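Mattress hire and returns: common questions

How long is the minimum hire?
Two weeks. After that you pay by the day, and you can ring us to finish up whenever it suits.

Do you supply bed linen?
No. Our mattresses come in a striped cover and take ordinary single sheets. Fitted ones need deep corners. 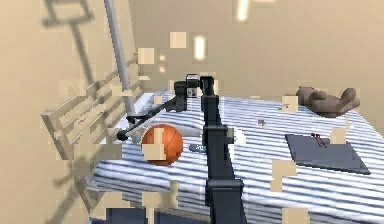
What does delivery cost?
Nothing within 22 km of the Barnetti Street depot. Past that it's $15 each way.

Can I choose the colour?
Covers are blue and white. Bed ends come in beige or grey – tell us when you book.

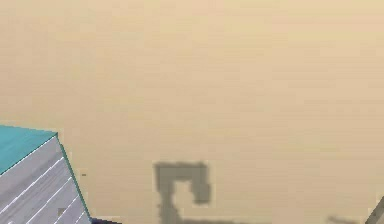

Credit: Plarkitura

Beige shows scuffs less, and most nursing homes order it.

When do I get my bond back?
The $174 bond is refunded once the bed has been checked in.

Comments

Su-chen Yang: Do you deliver Saturdays?

Mpho Moodley: They did ours on a Saturday in July, no extra charge.

Related
Hiring a shower chair
Bed rails – what fits what
Dumum overlays: cleaning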